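Altside household chores project: progress report to the Ezzat fund
Jul 13, 2025

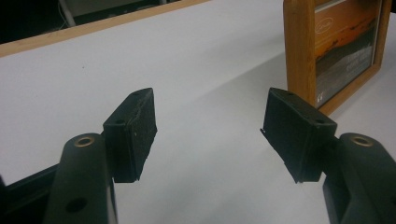 Flostcombe has asked, in its comments on our last report, whether a machine that can wipe a table should be called useful if somebody has to clear the table for it first. We have stuck the question on the office wall, where it has improved nobody's mood, and the rest of this report is a long way of replying to it.

Where we had got to

The proposal promised three chores by the summer: clearing a table, dusting round ornaments and folding towels. Clearing is in fair shape. Dusting is in progress. Towels have been moved to August, a month we chose for being the furthest one left in the budget year.

As agreed, people do each chore first with the hand-held gripper, and the arm at Stastlow then learns from those recordings. This period we made 244 recordings of small objects being picked up, moved and put back. We kept 242. The other 2 were lost when a file was saved over itself, twice, by the same script. The script has been corrected and the person who wrote it is writing this report.

What the arm can do

Mugs are good. Given an upright mug with its handle in a sensible place, the arm will carry it to the tray and put it down more gently than most of us do. Bowls are acceptable. Cutlery is still a matter of luck, and a teaspoon lying flat can keep the arm busy for as long as you care to watch. We tried 16 teaspoons and got nine into the tray, which we report because the proposal said we would.

Picture frames have taken up far more of the spring than we planned. A standing frame looks like an easy thing to lift and is a poor thing to lift by machine: tall, thin, smooth at the front and inclined to fall over backwards at a light touch. A person dusting a shelf tips it with one finger, wipes underneath and lets it drop back, all while thinking about lunch. The arm has to take hold of one side, raise it level, wait, and return it facing the same way. It manages the first two steps reliably. It has firm views of its own about which way a frame should face.

Glass is the other trouble. Reflections shift as the gripper comes in, and the software sometimes takes the front of a frame to be further off than it is. Nothing has been broken so far, though the approach speed is now so low that visitors ask if the thing is switched on.

Foam pads

Wear on the gripper pads was down in the proposal as a minor cost. Please regard it as a cost. The foam grips well and marks nothing, but it goes ragged at the edges, and a ragged edge catches on thin objects. We would like to move a small sum from travel to foam. The travel line was for a conference we have not been invited to.

On the question from Flostcombe

Our present answer is that a machine which needs the table cleared first is half useful, and that half is worth having if the other half is coming. For a café with plain tables and one sort of mug, the arm could do a shift's clearing now, slowly, with a member of staff within reach. For a living room with photographs, candles and a dish of keys, it could not, and we would not lend it to a relative.

Next period

Frames of mixed sizes, in both wood and metal. Dusting behind as well as in front. A second set of recordings made by people who have not been told how the arm likes things done. Towels, in August. The revised budget sheet follows separately, with the foam on line four.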